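Chapitre 6
Montrer plutôt qu'expliquer

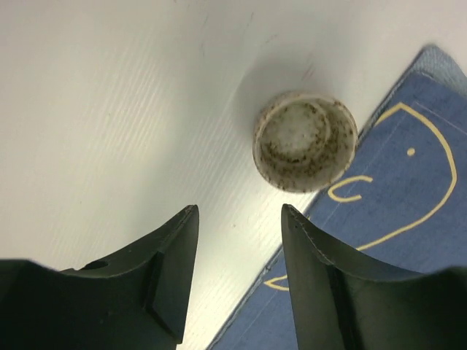

La première fois que j'ai téléopéré un bras, chez Detolico, j'étais sûre de moi - et j'ai raté sept prises de suite ! Ma main savait faire, mais j'étais incapable de dire comment. Ngozi Ogbonna m'a soufflé de ralentir juste avant de fermer les doigts de la pince. On va donc commencer par là : votre propre geste, vos hésitations comprises, car le robot les apprendra aussi. Prenez la manette, on y va.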